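Short thread on where household manipulation stands, written mostly from the tidy-the-table work I've been doing since April. Numbers are ours. Opinions are mine.

1/ The question I get most is "can it clear a table yet." The usable answer depends on the table. Known objects, known bin, nothing soft: yes, slowly. A table someone lives with: partly.

2/ The kind of table I mean: 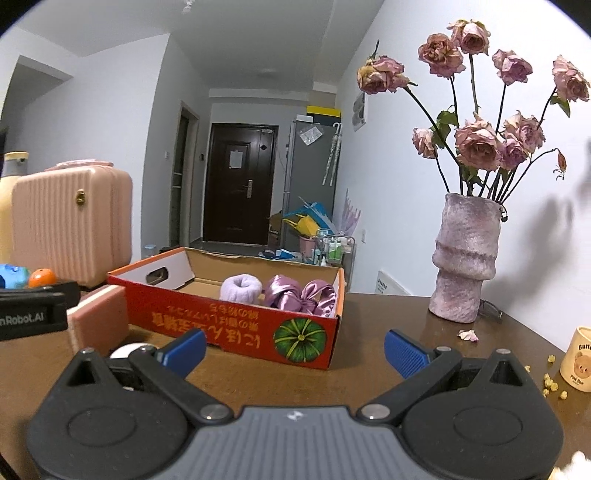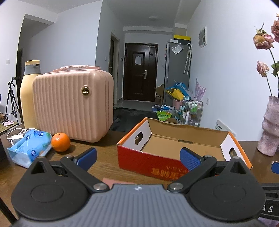

3/ We logged 184 attempts at item-into-open-box on tables of this kind. Policy trained on hand-held gripper demos, two-finger parallel grasp, one wrist view. I score an attempt as done only if the item ends up inside the box and nothing else got moved off its spot.

4/ Rigid and round is close to solved. Citrus, small balls, capped bottles. Compliant pads do most of the work and you can be sloppy on approach angle by up to 30 degrees before the grasp starts to fail.

5/ Fabric hair ties and satin bows are a different problem. Grasp rate is fine, release is bad. The fabric hangs on the pad ribs after the jaws open, the arm retracts, and the item comes back out with it. The policy reads open jaws as success and moves on.

6/ Smaranda Anghel fixed part of this with a second open-close cycle above the box floor. Costs 6 seconds per item. Ugly, works on scrunchies, does less for anything with a loose tail.

7/ Soft-sided packs (tissues, wipes) fail on force. Squeeze enough to lift and the pack folds, then slides. Going in from the short end helps. We don't have a general fix.

8/ Cardboard boxes as containers are underrated as a source of trouble. Flaps spring back. An empty box weighs so little that brushing a wall shifts it, and then the stored drop point is wrong. Re-detect the box before every release. We skipped that for the first month and I regret it.

9/ Glasses: we exclude them. One set of bent temples was enough.

10/ Same with anything tall next to the work area. Dried flowers are the worst case I know of, thin stems at elbow height that barely register in depth. Koen Van Dijk wants a keep-out volume drawn by hand for each room. I think that's right for now, and it also means a person is still setting up the job.

11/ Shop floor comparison. Darius Costache runs kitting at Wernitz with the same class of gripper. Parts arrive in trays, lighting is fixed, the box is clamped. He gets through 100 picks between interventions. I get nearly that on citrus and nowhere close on a mixed table.

12/ So when someone shows you a factory number and a kitchen video in the same deck, ask which one the number came from.

13/ Speed. A person clears one of these tables before our arm finishes its third item. I don't mind that much. If it runs while you're at work, slow is acceptable. Knocking over a cup is not.

14/ What I'd pay for today: putting hard items back in a fixed container, in one room, with keep-out zones. What I wouldn't pay for: laundry, anything with a cord, anything that starts with "just tidy up."

15/ Next up is cables. Brândușa Ilie has a cable routine running on the bench at Virari and I'll post failure rates once we've run it on a lived-in table. Expect them to be high.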